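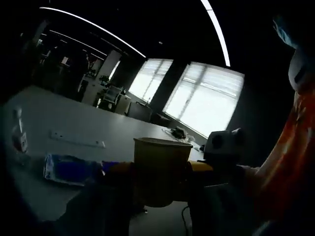
Workshop tips for the Onavura gripper class, second term

Object choice decides most of the results in the first sessions. Start with rigid, light items that stand up unaided and have parallel or evenly curved sides. A tall cylinder like the yellow cup, gripped with its open end up, can be approached from any side and shows tilt at once. Flat packets in clear plastic wrapping are harder and should be left until the team can repeat the cup task 13 times without a drop. Put unused items at one end of the table and keep them there.

Coil spare cable before the session starts. Loops should be of even size, with the tail tucked in or held by a hook-and-loop tie. Wire ties with metal cores are not used in this class, as the ends mark the finger pads. A cable that springs open when released has been wound against its set. Unwind it, let it hang for a few minutes and wind it again in the other direction.

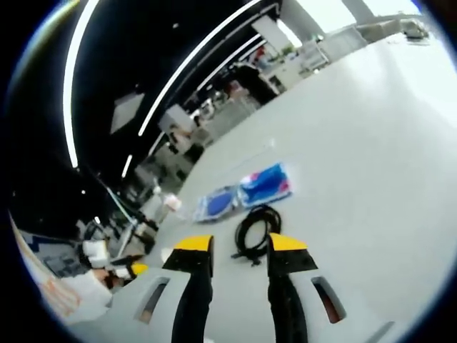 Label both ends of every lead with the same number. Joreretti tape holds its print well but lifts from glossy sleeving, so wrap it round and stick it to itself as a flag. Leads longer than 2 metres go in the lower drawer.

Finger pads are cleaned with a damp cloth and washing-up liquid, then dried. Solvent cleaners are not to be used on printed parts. Check the pads for grooves with a fingernail. Replace them in pairs, and write the date on the inside face of the new ones. 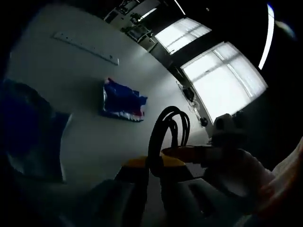

Cotton gloves leave lint on rubber pads. Nitrile is better for handling pads, though it grips smooth tubing more than bare skin does and will alter how hard people pull. Choose one or the other for a whole set of trials and enter it in the log.

Log every attempt, including failed ones. The Inivus team reached 1462 entries by February using one line per attempt: object, start position, result, remark. Keep remarks to seven words or fewer. Logs for the club round are due on 15th June.
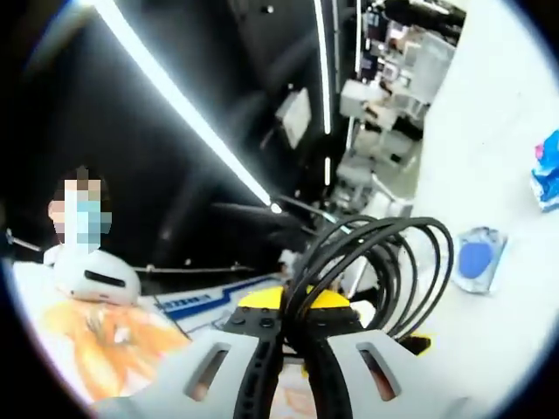 A reader wrote in to say that soft cable should be practised last of all, after cloth, and that a shallow tray with a raised lip saves a good deal of chasing. The same reader stores coils flat, one to a bag, and has given up hooks entirely.

Trays are in the cupboard with the Kurup kits. Return them clean.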